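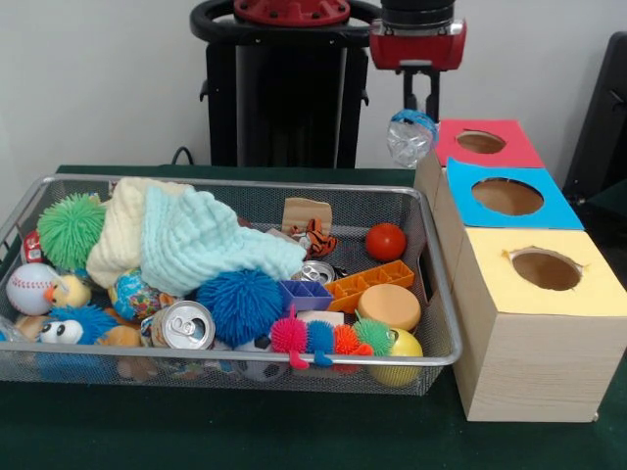

Page last changed: March, by Slamet Nair

Sorting the toy basket with a Grarniser arm

I've had more messages about this than about anything else on the tips pages, so I've rewritten the whole thing and put in what I've learnt over the winter. The short version is that I love it! The Grarniser is a robot arm kit you set up behind a table. You give it a basket of mixed bits and a row of boxes, and it picks things out of one and drops them into the other. It is slow, it is a bit noisy, and I could watch it all afternoon with a mug of tea.

The kit cost me £386 with the two-finger gripper. The basket and boxes are your own affair, and that's where most of these tips come in.

Basket

Wire mesh, wide and open, with a smooth rim. I tried a deep plastic tub first and it was hopeless, the fingers kept knocking the sides on the way down. Don't fill it to the top. If you can't see a patch of the bottom somewhere, take a few things out and do them as a second load.

Mix the hard and the soft. A basket of nothing but balls rolls about every time one is lifted, but tuck a cloth or a plush toy in between and they stay put beautifully. Cloths should go in rumpled, with a fold standing up for the fingers to pinch. A cloth laid flat is the one thing it gave up on every single time for me.

Boxes

Three is plenty. Mine have coloured paper tops in red, blue and yellow with a hole cut in each, and I use red for recycling, blue for toys and yellow for anything going back to the kitchen. Cut the holes bigger than you think! I started with neat little ones and a drinks can would sit across the top like a bridge. Ragged edges don't matter much, although loose flaps can hang on to a cloth, so trim those with nail scissors. If a corner of the paper starts to curl, a dab of glue stick will hold it for a good few sessions.

Push the boxes right up against the side of the basket. A gap of even a hand's width is where things end up on the table.

Table

Put a cloth over it, a plain dark one. Mine is green. It stops the basket creeping and it's kinder to your ears when a can gets dropped. Leave the front of the table clear so you can get in to straighten things, and pause the arm before you do.

Bottles and cans

Squash bottles before they go in (lid off, squash, lid on again). The fingers get a far better hold on a crumpled bottle than on a smooth round one. Rinse cans and let them drain upside down overnight, or you'll have sticky toys. Cans lying on their side are fine.

Awkward customers

Anything long and wobbly needs a bit of patience. Those fuzzy caterpillars made of segments are a lovely test, and so are the rubbery spiky balls, which squash in the grip and then spring back.

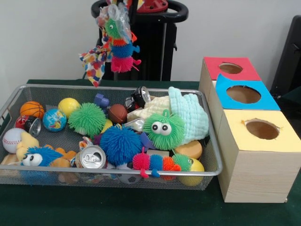

Wrappers are the other thing to watch. They cling to fuzzy toys and come up along with them, so I now pull out any loose film first and put it straight in the bin myself. It takes a minute and saves a lot of stopping and starting. Same goes for anything with a loop or a string on it.

Setting up

Allow 90 minutes the first time, and most of that is teaching it where the boxes are. The Kairys app that comes with it walks you through moving the arm over each hole and saving the spot. Do the furthest box first. I did the nearest one first, shifted the table to reach the others and had to begin again, grr. Once it's all saved, put bits of masking tape on the cloth at the corners of the basket so you can find the place again.

Would I buy it again?

Yes, and I'd get the longer cable from Drillevier at the same time, as the one in the kit wouldn't reach our socket. You need to like fiddling. Two of us could clear that basket by hand before the arm had got properly going, and if speed is what you're after then keep your money. But my two have never been so keen to put their toys in the basket, and I've got into the way of running it while I cook.

Fellero do a softer set of fingertips which several of you have asked about. I've got some on order and will add a bit here when I've given them a proper go with the cloths.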